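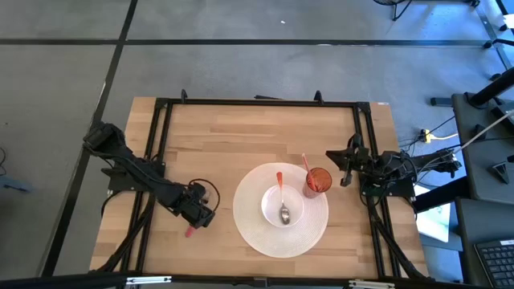 오누(Onu) 식탁 오일 340ml
제조: 니투라(Nitura)
상품번호 2591
색상: 무색 / 연한 꿀색
배송: 주문 후 이틀 안에 발송, 제주와 도서산간은 하루이틀 더 걸려요

안녕하세요, 목공방 겸 가게를 하고 있는 사람입니다. 오누는 제가 팔기 전에 먼저 쓰던 오일이에요. 예전에 같이 작업하던 페트리커 기차(Petrică Ghiță) 씨가 루마니아에서 쓰던 방식이라며 작은 깡통 하나를 나눠 줬는데, 그걸 도마에 바르고 의자에 바르고 결국 우리 집 식탁까지 발랐거든요. 다 쓰고 나서 다른 오일로 돌아가려니 손이 안 가더라고요. 그래서 니투라에 메일을 보냈고, 그 뒤로 쭉 들여오고 있어요!

성분은 간단해요. 아마씨유와 동유가 92%, 나머지는 밀랍과 카나우바 왁스입니다. 냄새는 솔직히 좀 나요. 고소한 견과류 냄새 비슷한데 저는 좋아하고, 남편은 창문부터 엽니다. 보통 사나흘이면 빠지고, 장마철에는 일주일 넘게 남기도 했어요. 동유는 나무 열매 씨에서 짠 기름이라 견과류 알레르기가 심한 가족이 있으면 주문 전에 꼭 상의해 주세요.

어떤 나무에 바르나요

오크, 물푸레, 고무나무, 자작 다 괜찮았어요. 월넛은 무색을 발라도 색이 한 톤 진해지니까 안 보이는 밑면에 먼저 발라 보시고요. 집성 상판은 조각마다 먹는 속도가 달라서 처음 한 시간쯤은 얼룩덜룩해 보이는데 너무 놀라지 마세요(저도 처음엔 망한 줄 알았어요). 닦아내고 하룻밤 두면 대부분 고르게 가라앉습니다.

우레탄이나 래커로 마감된 식탁에는 못 써요. 물을 한 방울 떨어뜨려 십 분 뒤에 보세요. 물방울이 동그랗게 그대로 있으면 도막이 있을 가능성이 높으니, 전부 갈아내실 게 아니면 다른 제품을 찾으시는 게 나아요.

바르는 법

1. 표면을 사포로 정리합니다. 저는 120방으로 시작해서 240방에서 멈춰요. 더 곱게 갈면 오일이 잘 안 먹습니다.
2. 가루를 털고, 꼭 짠 행주로 한 번 훔친 다음 완전히 말려 주세요.
3. 면 헝겊에 오일을 묻혀 결 방향으로 얇게 펴 바릅니다. 진짜 얇게요. 욕심내면 끈적여요.
4. 이십 분 두었다가 마른 헝겊으로 남은 걸 싹 닦아냅니다.
5. 하루 말리고 한 번 더. 새 상판이면 세 번까지 발라도 좋아요.

물컵을 올려놓는 건 이틀 뒤부터, 뜨거운 냄비는 받침을 깔더라도 2주는 참아 주세요. 끝난 헝겊은 뭉쳐서 버리시면 절대 안 됩니다! 건성유가 밴 헝겊은 저절로 열이 올라 불이 날 수 있어요. 물에 푹 적셔 뚜껑 있는 금속통에 담거나, 바깥에 한 장씩 펴서 바짝 말린 뒤 버려 주세요.

얼마나 쓸 수 있나요

340ml 한 통이면 4인용 식탁 윗면을 두 번 바르고도 의자 몇 개 할 양이 남아요. 지금까지 가게에서 나간 게 거의 200통인데, 두 통을 한꺼번에 사신 분들은 대개 마루까지 욕심내신 분들이었어요. 마루용은 아니니 참고하세요. 마루에는 같은 회사의 우르쿰(Urkum) 하드오일이 맞고, 9월에 다시 들어옵니다.

평소 관리

밥 먹고 나면 꼭 짠 행주로 닦고 마른 행주로 한 번 더. 저희 집은 이게 다예요. 김칫국물은 바로 닦으면 괜찮은데 하룻밤 지나면 자국이 남습니다. 그럴 땐 240방으로 그 자리만 살살 갈고 오일을 콩알만큼 발라 문지르세요. 전체를 다시 바르는 건 일 년에 한 번이면 충분했고, 애들이 매일 숙제하는 자리만 중간에 덧발랐어요.

자주 물어보시는 것

도마에도 되나요?
됩니다. 다만 바르고 나서 3주는 완전히 굳힌 다음에 쓰세요.

무색과 꿀색 중에 뭐가 나아요?
밝은 나무를 밝은 채로 두고 싶으면 무색이요. 꿀색은 허옇게 바랜 오래된 식탁에 발랐을 때 제일 예뻤어요.

뚜껑을 열었더니 위에 막이 생겼어요.
막만 걷어내고 쓰시면 됩니다. 아래쪽이 젤리처럼 굳었으면 그건 수명이 다한 거고요. 작은 유리병에 가득 덜어 두시면 훨씬 오래 갑니다.

헝겊도 같이 주시나요?
올브리지(Allbridge) 면 헝겊 두 장을 넣어 드려요. 더 필요하시면 낡은 면 티셔츠를 잘라 쓰셔도 똑같습니다.

후기 하나

타이그 모이니핸(Tadhg Moynihan) 님이 남겨 주신 글이에요. “중고로 산 식탁에 발랐습니다. 첫날은 냄새 때문에 후회했고 넷째 날에 의자용으로 한 통 더 주문했습니다. 사포질이 제일 힘들어요.”

교환과 반품

개봉 전이면 받으신 뒤 7일 안에 연락 주세요. 왕복 배송비는 받습니다. 깡통이 찌그러져서 왔거나 오일이 샜으면 사진 한 장만 보내 주시면 새것으로 다시 보내 드려요. 문의 글은 보통 작업 끝나고 저녁 8시쯤 몰아서 답합니다.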